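Repairing a water network one valve at a time

Ibrahim Nnaji has spent most of his working life on leakage in municipal water networks, first at Meritz and now at Skarum, where he is responsible for the distribution side in Predby. The system has 3463 service connections, most of them laid in cast iron and later extended in plastic. We spoke in his office in October, shortly after the night flow survey had been completed.

Night flow is the figure he returns to most often. Between two and four in the morning, legitimate demand is low, and most of the water passing a district meter is either leaking or filling a tank. "If the minimum flow rises and stays up for several nights, you have a new leak," Nnaji said. "If it rises for one night, somebody left a hose on. You wait before you send a crew."

The network is divided into 19 metered districts. When he arrived, several of the boundary valves that were recorded as closed were passing water, which made the readings unreliable. Fixing this took most of the first year. Each valve was shut, the pressure on both sides was logged, and any valve that could not hold a difference was listed for replacement.
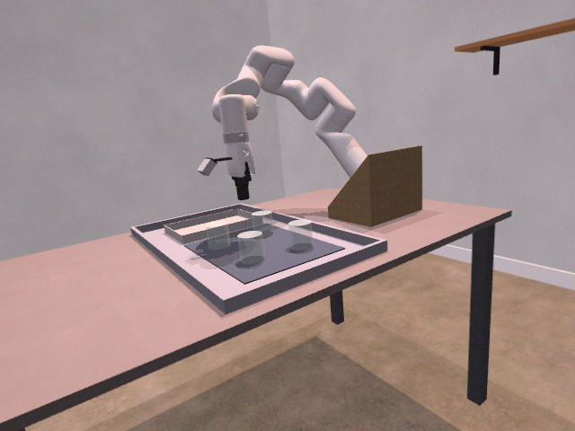
White arm over a pink tabletop, gripper empty. Rendering.

"People want to begin with acoustic loggers," he said. "I understand why. But a logger tells you there is noise on a pipe. It does not tell you how much water you are losing. For that you need a district that is closed when the map says it is closed."

Pressure was the second step. The lower part of Predby was running at 80 meters of head at night, well above what the buildings there require. Reducing valves were installed at three inlets and set to bring the night figure down to 46. Leakage from an existing hole falls when pressure falls, and the rate of new bursts tends to follow. Nnaji is cautious about attributing the whole improvement to the valves, as two old mains were replaced in the same period.

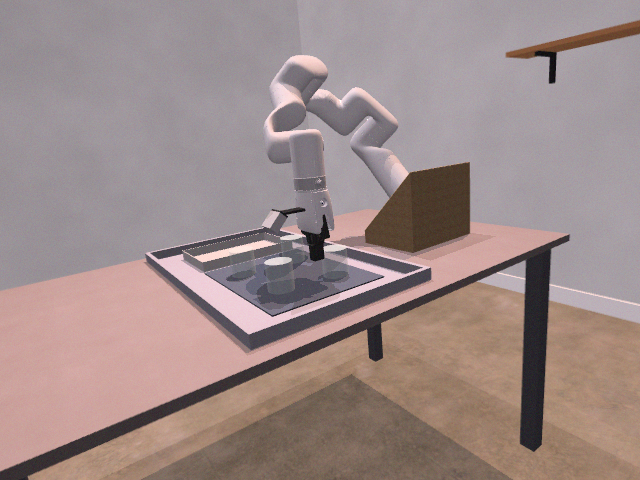 He is more definite about maintenance. A reducing valve has a diaphragm, a pilot and a strainer, and the strainer blocks first. In the Macedo district the outlet pressure drifted upward for weeks before a customer called about a noisy heater. The strainers are now cleaned on a fixed schedule, and outlet pressure is checked against the setpoint each morning.

I asked what he would do differently. He mentioned the records. Repair sheets were kept on paper until recently, and many give a street name but no distance from a fixed point. "You can read that a joint was replaced in front of the bakery," he said. "The bakery closed before I was hired."

The next piece of work is customer meters. Older mechanical meters under-register at low flow, and the missing volume appears in the water balance as if it were leakage. A sample of meters will be removed and tested on the bench over the winter, starting with the oldest. Nnaji expects to use the results to correct the balance before any further mains are put forward for replacement.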